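Laundry room at Lovbridge open again

The laundry room on the ground floor of Lovbridge is back in use from 18 August 2022. The new front loader is plumbed in and residents can book it in the usual way, on the sheet by the door. A wash costs 100 points on your house card, the same as before.

Povilas Zariņš asks everyone to check the drum before starting and again when they unload. Socks and small items get left behind, and the last machine was out of action for most of the spring after a hair grip got into the pump. Please wipe the rubber seal with a dry cloth and leave the door ajar - it stops the smell we had last year. 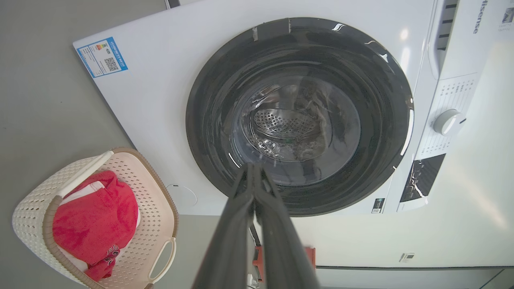
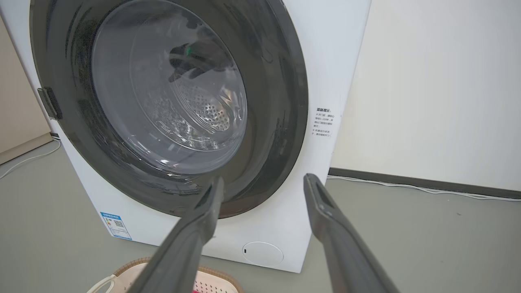
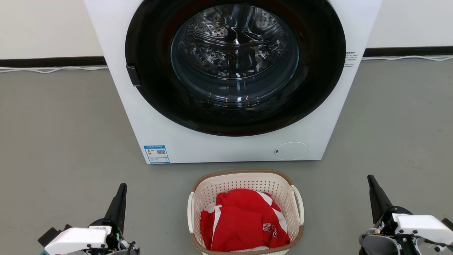 The front loader in the laundry room, with its blue-and-white energy label.

Powder should go in the drawer and never straight into the drum. Liquid is fine too, but half a cap is plenty for a normal load.

Anything found in the machine goes in the lost property box outside flat 204. Reet Mägi will clear the box at the end of September. Faults should be reported to Ona Sakalauskas at the office - please don't try to open the filter yourself.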